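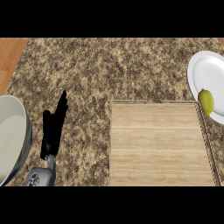
Speckled granite countertop, wooden floor behind

Smoke and ash: questions from Mirkwood residents

When does the smoke notice apply?
When the fine particle reading at the Drastberg station stays above the alert level for two hours. The notice is lifted by the duty officer and does not expire by itself.

Which areas are covered?
Mirkwood, Drastberg and the houses along the Jurar road. Farms north of the river fall under the neighboring district – check their page for readings.

Should I close my windows?
Yes, while the notice is in force. Set air conditioning to recirculate. Bathroom and kitchen fans pull outside air in through gaps, so keep their use short.

How do I clean up ash indoors?
Wipe hard surfaces with a damp cloth and rinse it often. Do not sweep dry ash or use a vacuum without a HEPA filter.

Can I burn yard waste?
No. The burn ban covers all open fires within 500 meters of forest and normally starts in March. Gas grills are allowed on paved ground.

Where can I get masks?
At the Kemppainen depot, five per household. Bring proof of address.

Who do I contact about a reading that looks wrong?
Write to Iida Riihimäki, air monitoring, and give the station name and the time of the reading.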